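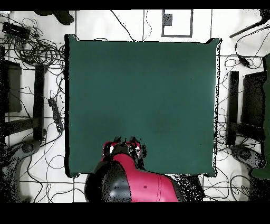

Que pasta eu abro primeiro?
A pasta "mesas". As outras duas só fazem sentido depois dela.

Oi! Este é o leia-me do Faketti, a minha coleção de anotações sobre mesas de trabalho e o que fica em volta delas: tampo, piso, cabos, réguas de tomada. Comecei num domingo, achando que ia render uma página só, e já são 58 fichas (e contando!).

Cada ficha é um txt com cor do tampo, tipo de piso e por onde passam os cabos. Tampo verde eu anoto como "verde" e pronto, desisti de separar verde-petróleo de verde-garrafa depois que o Hafiz Lumenta e eu discutimos isso uma tarde inteira. Piso branco de placas grandes ganha a etiqueta "piso-claro", que ajuda muito na busca, ainda mais com cabo preto espalhado pelo chão.

Pastas:
mesas
cabos
pillent (rascunhos, mexa à vontade)

As fichas 2 e 7 estão sem a medida do tampo, ainda vou completar. Correções podem vir por e-mail, só me digam o número da ficha no assunto, por favor!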